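Bürgerbegehren zugelassen, und was jetzt kommt

Der Gemeinderat hat das Bürgerbegehren zum Gewerbegebiet für zulässig erklärt. Im Juni wird abgestimmt. Ich war in der Sitzung und schreibe auf, was ich mitbekommen habe, weil in der Zeitung nur ein Zwölfzeiler stand und im Mitteilungsblatt bisher gar nichts.

Für alle, die nicht von hier sind: Es geht um die Wiesen zwischen der Umgehungsstraße und dem alten Bahndamm. Die Verwaltung führt das Vorhaben unter dem Namen Nisteswood. Woher der Name kommt, habe ich zweimal gefragt und zwei verschiedene Antworten bekommen. Im Ort sagen die meisten weiter "die Bahnwiesen". Dort soll die Firma Orkolel bauen, zuerst eine Halle mit Verwaltungstrakt, später vielleicht eine zweite. Die Firma sitzt bisher zur Miete im Nachbarort und sucht seit längerem etwas Eigenes.

Den Aufstellungsbeschluss hat der Rat im vorigen Jahr gefasst, mit deutlicher Mehrheit. Danach ging es mit den Unterschriften los. 678 gültige sind es am Ende geworden. Ungültig waren vor allem Doppelte und Leute mit Zweitwohnsitz, das kommt wohl bei jeder solchen Liste vor. Die Prüfung hat das Wahlamt gemacht, und in der Sitzung hat niemand an der Zahl gezweifelt.

Gestritten wurde über die Begründung auf der Unterschriftenliste. Darin stand, die Gemeinde müsse die gesamte Erschließung bezahlen. Der Kämmerer hat erklärt, dass das so nicht stimmt, ein Teil wird über Beiträge auf den Käufer umgelegt. Die Frage war also, ob die Begründung damit in einem wesentlichen Punkt falsch ist. Dann hätte man das Begehren ablehnen können. Die Kommunalaufsicht hat in einem Schreiben, das der Bürgermeister vorgelesen hat, die Ansicht vertreten, der Satz sei verkürzt, aber noch hinnehmbar. Das Schreiben war ziemlich lang und der Bürgermeister hat sehr schnell gelesen. Ich hätte es gern als Anlage im Ratsinformationssystem, dort steht aber nur die Beschlussvorlage.

Abgestimmt wurde per Handzeichen. Es gab 2 Gegenstimmen, der Rest war dafür. Eine der Gegenstimmen kam von Makis Sotiropoulos, was mich gewundert hat. Er hatte im vorigen Jahr noch beantragt, den Aufstellungsbeschluss zu vertagen, und galt seitdem als Kritiker des Projekts. Er hat es auch begründet: Er sei gegen das Gewerbegebiet an dieser Stelle, aber er könne nicht für zulässig halten, was er für falsch begründet halte. Auf der Zuschauerbank wurde gemurrt. Ich fand das in Ordnung. Es ging in dem Tagesordnungspunkt um eine Rechtsfrage, und er hat die Rechtsfrage beantwortet.

Die andere Gegenstimme hat sich nicht zu Wort gemeldet.

Zum Geld. Das ist der Teil, über den am Stammtisch am meisten geredet wird und zu dem am wenigsten Zahlen vorliegen. Unser Gewerbesteuerhebesatz liegt bei 430 Prozent und soll nach Auskunft der Verwaltung so bleiben. Was die Firma davon tatsächlich hierlassen würde, kann und darf die Verwaltung nicht sagen, das fällt unter das Steuergeheimnis. Eine Modellrechnung mit einem gedachten Betrieb wäre aber erlaubt. Die hat die Initiative verlangt, und ich finde, sie hat recht damit. In so eine Rechnung müsste dann auch hinein, dass von der Gewerbesteuer eine Umlage abgeht und dass die Kreisumlage steigt, wenn wir mehr einnehmen. Was unten übrig bleibt, ist deutlich weniger, als die meisten denken. Das ist kein Argument gegen das Gewerbegebiet. Man sollte es nur vorher wissen.

Der Kämmerer hat zugesagt, bis zur nächsten Sitzung etwas vorzulegen. Ein Datum steht nicht im Protokoll, jedenfalls nicht im Entwurf, den ich gesehen habe.

Zum Verkehr. Das Gutachten stammt vom Büro Nomar und ist das umfangreichste Papier in der ganzen Akte. Ich habe es gelesen, auch den Anhang. Gezählt wurde an der Einmündung zur Umgehungsstraße, an zwei Werktagen im Herbst. Auf dieser Grundlage kommt das Büro zu dem Ergebnis, dass die Kreuzung den zusätzlichen Verkehr aufnehmen kann, wenn eine Linksabbiegespur gebaut wird. Das klingt plausibel. Was fehlt, ist die Strecke durch den Ort, also die Mühlgasse und der Kirchberg. Dort fährt heute schon jeder durch, der den Bahnübergang vermeiden will. Auf meine schriftliche Anfrage hat das Bauamt geantwortet, die Ortsdurchfahrt sei nicht Teil des Auftrags gewesen. Wer den Auftrag so formuliert hat, ging aus der Antwort nicht hervor.

Wer in der Mühlgasse wohnt, sollte sich das Kapitel mit den Zufahrten ansehen. Es liegt im Rathaus im ersten Stock aus, zu den üblichen Öffnungszeiten. Mittwochs ist zu.

Jetzt zum Ablauf, danach bin ich am häufigsten gefragt worden. Ab jetzt hätte der Gemeinderat noch die Möglichkeit, das verlangte selbst zu beschließen, also die Planung einzustellen. Dann fiele der Bürgerentscheid aus. Damit rechnet niemand, mit dem ich gesprochen habe. Der Rat kann außerdem eine eigene Frage daneben stellen, ein sogenanntes Ratsbegehren. Darüber wird gerade in den Fraktionen geredet. Der Vorschlag, der herumgeht, lautet sinngemäß: kleineres Gebiet, nur der Teil an der Straße, der hintere Teil bleibt Wiese. Kommt es dazu, stehen zwei Fragen auf dem Zettel und dazu noch eine Stichfrage für den Fall, dass beide eine Mehrheit bekommen. Das ist in anderen Gemeinden schon schiefgegangen, weil die Leute die Stichfrage nicht ausgefüllt haben. Falls es so kommt, schreibe ich dazu einen eigenen Beitrag.

Briefwahl wird möglich sein. Die Unterlagen sollen an alle Haushalte verschickt werden, ohne dass man sie beantragen muss. Das hat der Rat gleich mitbeschlossen, bei 2 Enthaltungen und ohne Aussprache. Ich halte das für die wichtigste Entscheidung des Abends. Beim letzten Bürgerentscheid, damals zum Hallenbad, musste man die Briefwahl beantragen, und wir sind knapp am Quorum vorbeigeschrammt. Danach haben beide Seiten behauptet, sie hätten eigentlich gewonnen, und das Bad war trotzdem zu.

Die Infoveranstaltung der Initiative findet im Saal beim Stergiou statt, der Termin hängt dort an der Tür. Die Gemeinde plant eine eigene in der Turnhalle. Mein Vorschlag wäre gewesen, eine gemeinsame zu machen, mit gleicher Redezeit und einer Moderation von auswärts. Ich habe das beiden Seiten geschrieben. Die Initiative wäre dabei gewesen, die Gemeinde hat geantwortet, man prüfe das. Inzwischen ist die Turnhalle gebucht.

Wie ich selbst abstimme, weiß ich noch nicht. Ich schreibe das, weil mir nach dem letzten Beitrag unterstellt wurde, ich sei Mitglied der Initiative. Das bin ich nicht, ich habe auch nicht unterschrieben. Ich arbeite auch nicht bei Orkolel und kenne dort nur eine Person vom Sehen. Mir leuchtet ein, dass ein Betrieb, der seit Jahren in der Gegend ist, hier bauen will und dass die Gemeinde ihn nicht wegschicken möchte. Mir leuchtet weniger ein, warum es die Bahnwiesen sein müssen und nicht das frühere Sägewerk. Dazu hieß es in der Sitzung, der Eigentümer verkaufe nicht. Ob man ihn in letzter Zeit gefragt hat, blieb offen.

Zwei Korrekturen zum vorigen Beitrag: Die Fläche gehört zu einem Teil der Pfarrei und nicht ganz der Gemeinde. Und der Radweg am Bahndamm bleibt nach dem jetzigen Planentwurf erhalten, er wird nur ein Stück nach Norden verlegt. Danke für die Hinweise per Mail.

Kommentare sind offen. Bitte mit Namen, und bitte keine Mutmaßungen über die Grundstücksgeschäfte einzelner Ratsmitglieder. Solche Kommentare lösche ich ohne Rückfrage.

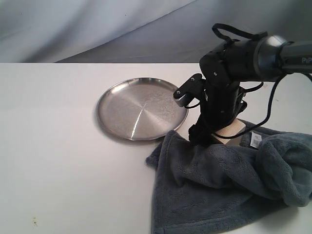 Seite zuletzt geändert: März 2025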